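3.2 叠衣服的地方，和说话的地方

写这一节之前我犹豫了挺久，因为我原本研究的是合租房里的闲聊，跟家务没有半点关系。录音转写到第三户的时候我才发现，我手里最长、最放松的几段对话，居然都发生在有人叠衣服的时候（我自己也吓了一跳）。于是我又回头把全部材料听了一遍，重新标了一次“手上在做什么”这一栏。

先交代一下语料。本文用的是 Kilel 语料库里的合租部分，一共 4 户，77 段录音，切分之后得到 221 个话题单元。切分标准沿用 Wickramasinghe 方案，也就是看有没有新的指称对象进来，同时看停顿之后是谁先开口。这套方案我用得不算顺手，尤其碰到那种说着说着拐到邻居家的猫、又拐回房租的段落，我常常要反复听三遍才敢下笔。标注软件是 Draren，时间轴很好用，就是导出表格的时候中文引号老变成乱码，害我手工改了一个下午。

再说“手上在做什么”这一栏。我一开始只分了做饭、打扫、看手机和什么都不做，叠衣服被我随手塞进了打扫。现在想想真是偷懒！擦地的人要来回走动，声音忽远忽近，另一个人说两句就懒得喊了；叠衣服的人待在原地，眼睛可以不看人，嘴巴却闲着。受访者自己也这么讲，有一位的原话是：“我一坐下来叠，她就过来靠着门框。”

还有一个我没料到的因素是地方。我去的几户都没有专门的熨衣台，衣服收下来就往床上一摊，床便成了工作台。卧室平时算私人地盘，可是床上铺满衣服的那一会儿，别人进来好像就不用敲门了。我把这种状态暂时叫作“半开的卧室”，名字起得不怎么样，先用着，审稿人要是有更好的说法请务必告诉我。
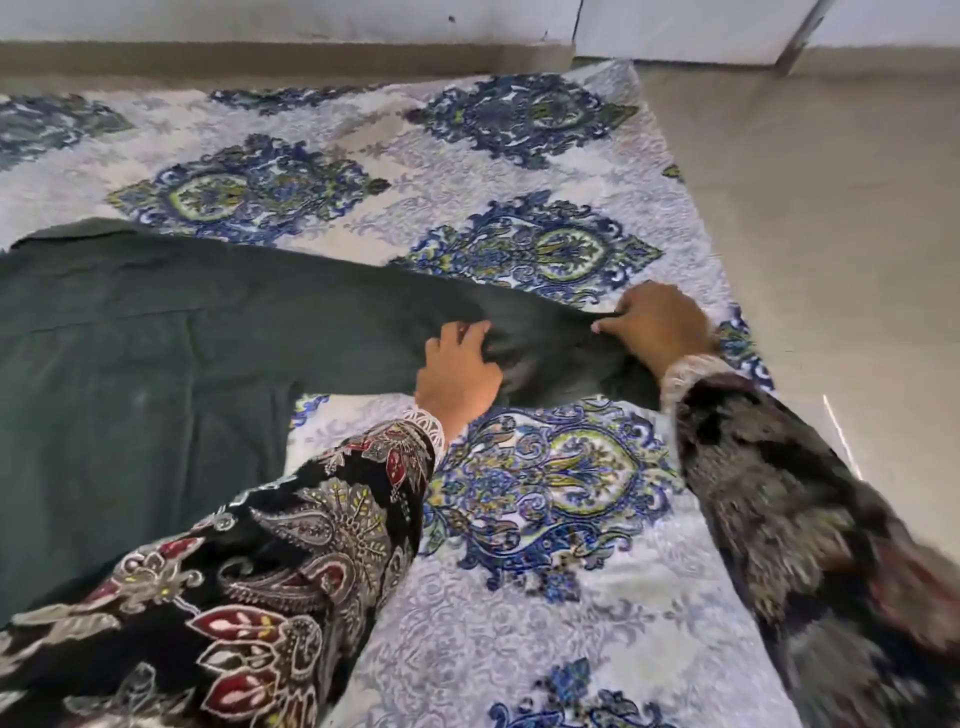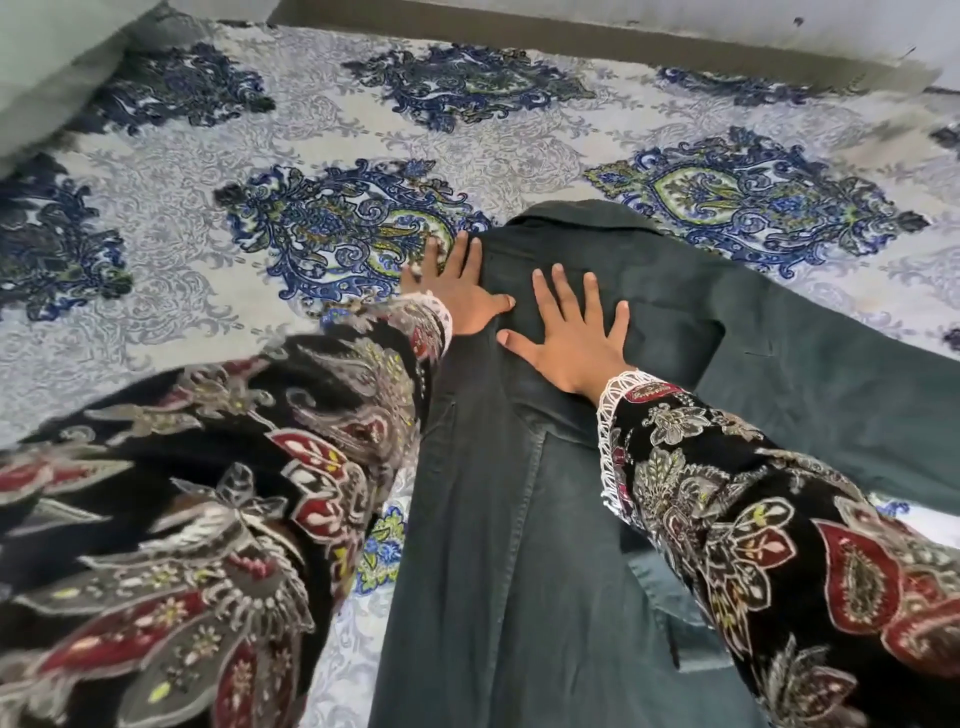 图 3　在铺了床单的床垫上抚平一件深色衣服，双手都按在布料上。

3.3 话题怎么开头，又怎么断掉

说回话题本身。叠衣服时的话题开头往往特别轻，很少有“我跟你说件事”这种预告，多半从手边的东西起步：这件是不是缩水了，那颗扣子什么时候掉的。然后过一会儿，话就到了别处。我最喜欢的一段从一只落单的袜子开始，中间经过老家的晾衣绳，最后落到其中一位要不要在 8 月搬走。两个人在饭桌上从来没有谈过这件事，至少我的录音里没有。

停顿也有意思。看手机时的停顿常常意味着话题结束，下一句多半是全新的内容；叠衣服时的停顿就宽松得多，能听见布料抖开的声音，接着同一个人若无其事地把刚才那句说完。按 Wickramasinghe 方案的字面规定，有些这样的地方本来该切开，我没有切，理由写在附录里。这个处理肯定会有人不同意，我自己重标的时候也动摇过一次。

断掉的方式就比较统一了：衣服叠完，人站起来，话就停了。哪怕正说到要紧处也一样，常见的收尾是“行，那回头再说”。至于后来有没有“回头”，我在 Undance 小组的内部讨论会上被问过，当时答不上来，现在也只能说同一天的录音里很少接上。隔天的情况我没有数据，因为我不是每天都录。

顺便提一个麻烦。录音笔放在床头柜上，翻动衣服的时候杂音很大，有几处关键的语气词我实在听不清，转写里一律标作“（不清）”，没有硬猜。下一节讨论做饭时的对话，那边的问题换成了抽油烟机。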